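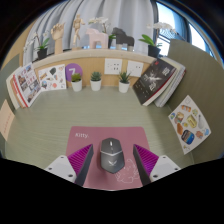

Desk task, mouse between the fingers, pad underneath.

Poline Gripper Kit: February report to Herrero
14 shares · 2 comments

We budgeted for 60 desk runs with the kit and logged 60, a first for any budget of mine. Vevier's manual promises setup in 8 minutes. It took us 4 hours, one of them spent looking for the manual.

The magenta fingers are the best part of the purchase. The invoice is the worst.

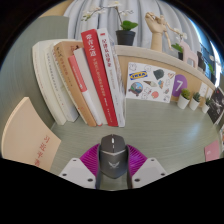 Next month

Eusebio Quintana will try the Punia software, Saturday if it arrives.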